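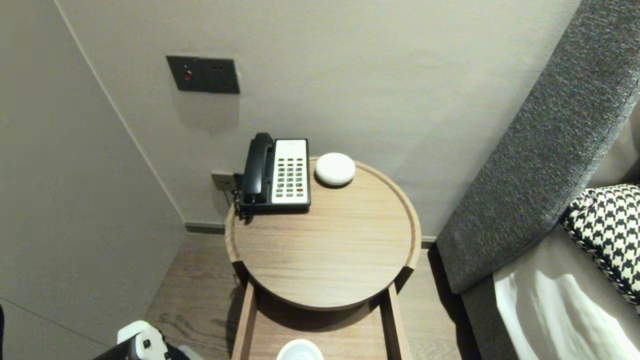 Guest room phones - keep them or pull them? I've been going back and forth on this since we took over the two rental rooms in Torley, and my wife is tired of hearing me talk about it. The corded phone sits on the little round table in the corner, black handset, big keypad, and it takes up most of the back left of the top. By the time a guest adds a book and a glass of water, it's crowded! - karim_metwally

Posted in: Home & Garden > Small Rooms > Side Tables

ZinebS wrote:
Keep it, Karim, please. Cell service in Risadcombe is awful and my mother-in-law always wants a real phone with a real cord. I'd move the little white round thing before I'd move the phone.

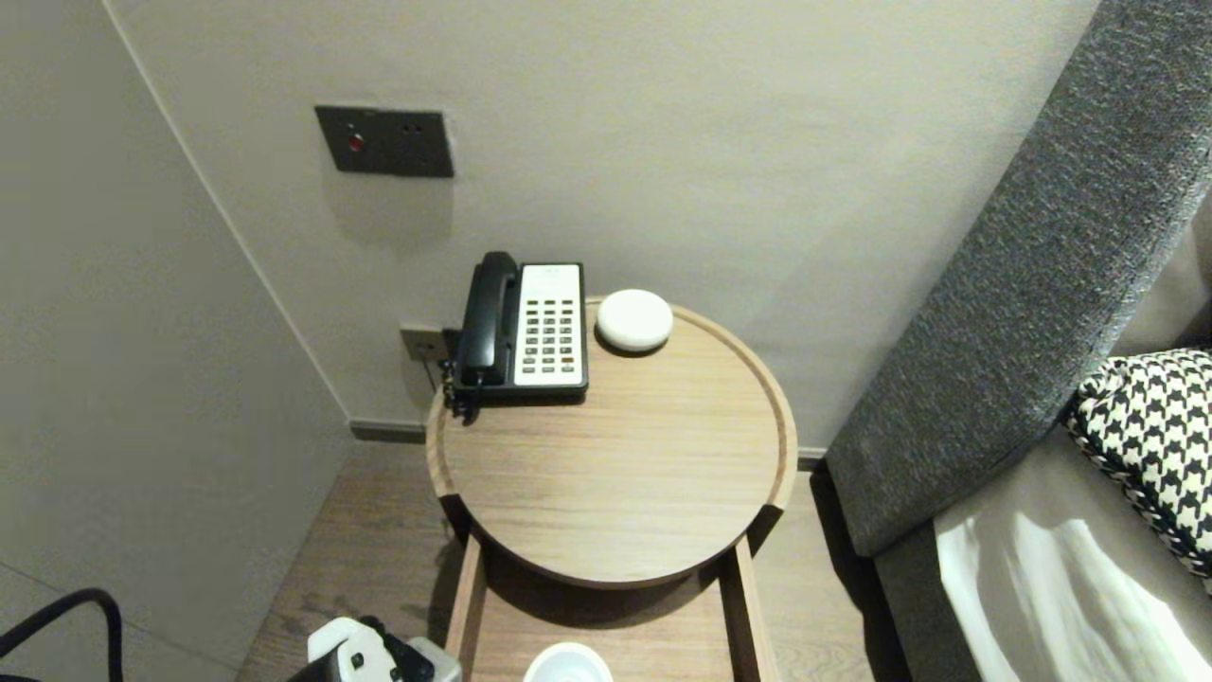

Phone corner, houndstooth cushion to the right

prinon_fan wrote:
I have to disagree with Zineb, kindly. We paid 169 for a phone line in our place and not one guest touched it. Get a bigger table and put the money there.

karim_metwally wrote:
A bigger table won't fit, I'm afraid. I do love the raised rim, though - nothing rolls off.

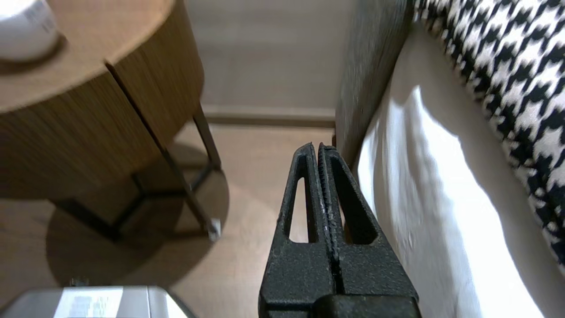

Round table by the bed, wood top on thin black legs

ZinebS wrote:
Oh, I like those legs, so easy to sweep under. Zerouali had a similar one for 675, which made me laugh and walk right out.

We use cookies to remember your settings. OK

Contact us | Back to top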